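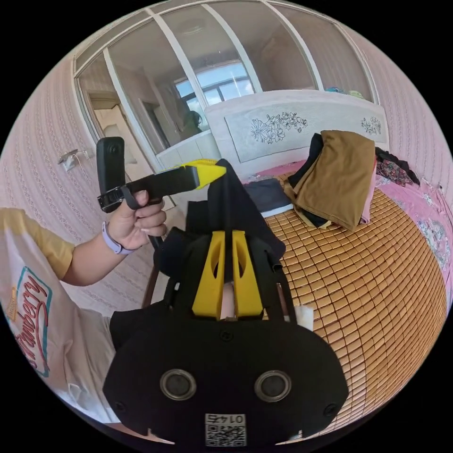 Do I need to clear the room before a session?
No. Sundevari home sessions are meant to take place in rooms as people live in them. Move anything breakable, private or sharp, and leave the rest. Folded clothes on the bed, like the pile on the bamboo mat, can stay where they are. Keep cords away from your feet.

How should I hold the gripper?
Wrap your fingers around the handle and keep the wrist strap on your hand. A soft watch band is fine. Take off bracelets and rings that stick out.

Can other people be in the room?
Only if they have signed the same consent form. Children under 13 may not be in the room at all.

How long can I work without a break?
Stop after 36 minutes, even if the task isn't finished. Rest for at least 7 minutes before you pick the grippers up again.

What if a mirror or window shows a face?
Note it on the session sheet. Nerys Gittins checks reflections before any footage is passed on.

Do I clean the lenses?
Yes, with the dry cloth only. No sprays.

Who do I tell about a damaged finger or a loose screw?
Stop using the unit, write down its number and contact Amedeo De Luca. Don't tighten anything yourself.

Rules last changed 08/04/2025.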